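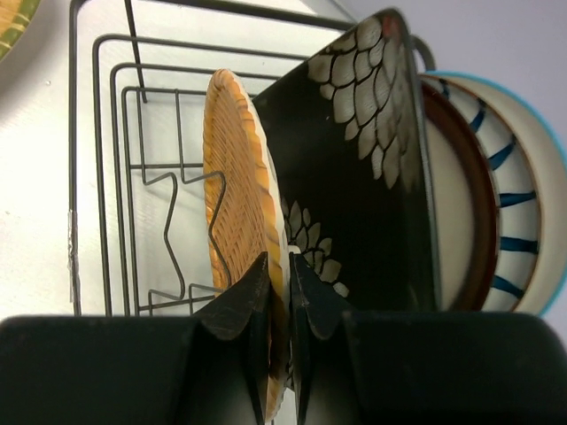

Photo: Pushpa Lodhi

Last updated: 2020-08-24

OK friends, Rana is officially READY and I need to tell you everything about this dog before somebody snaps her up. Long thread, get a snack.

Rana came to us in January. Brown, skinny, one ear up and one ear down, no chip, no collar. She'd been seen for days behind the feed store on the Ilaletti road and wouldn't let anyone closer than a parked car. It took us 2 weeks of leaving chicken in the same spot, a little nearer to the crate every night.

The night she finally walked in I was sitting in my truck with the lights off, trying not to breathe. Door clicked, she lay down, and she ate the rest of the chicken like it was any old Tuesday. I cried all the way home!

First month she lived under my kitchen table. I'd do the dishes and talk to her about nothing, groceries, my sister's wedding, whatever. She'd thump her tail one time if I said "cheese." One thump. I said cheese a LOT.

Heartworm positive, which we'd expected. The treatment is long and the hard part is keeping them quiet, so no running, no stairs, leash walks only, right through the spring. She was a champ. I was less of a champ. (Frozen broth in a muffin tin saved us both, write that down.)

Her bill at the clinic came to a bit over $2000 in the end, and you all covered it. I want to say that again. YOU covered it. The last 329 dollars came in on one Sunday afternoon after Hokurow's big yard sale and I had to go stand in the yard for a minute.

And then in June, the clear test! First thing we did was take her to the fenced field at Tretero and unclip the leash. She stood there. Looked at me. Looked at the field. Then she ran so fast she fell over her own front feet, got up and did it again.

So who is she now? She's five, or close to it. 48 pounds. House trained, sleeps through the night, rides in the car with her chin on the armrest. Loves other dogs, especially bossy old ones. Cats, we don't know yet, and I won't guess on that.

Things she isn't crazy about: brooms, men in hats for the first ten minutes, and being picked up. Don't pick her up. Sit on the floor and she'll come climb on you, I promise, it just has to be her idea.

She'd do best with somebody home part of the day and a real fence. Apartment could work if you're a walker. Older kids yes, toddlers no, she's still jumpy when things move fast at her face.

How we do it: fill out the form, we call you, we meet outdoors with masks on, and then she goes for a 30 day trial. If it isn't a match she comes right back to me, no hard feelings and no fee.

A few of you have asked if I'm keeping her. Believe me I've thought about it! But there's a shepherd mix behind the same feed store right now, and I've only got the one kitchen table.

Form's in my bio. Please share even if you can't adopt, the last three dogs all found homes through a share from somebody's cousin. And if you spot the shepherd, don't chase him, just message me where and when 🐾

This site uses cookies to improve your experience. Accept | Manage settings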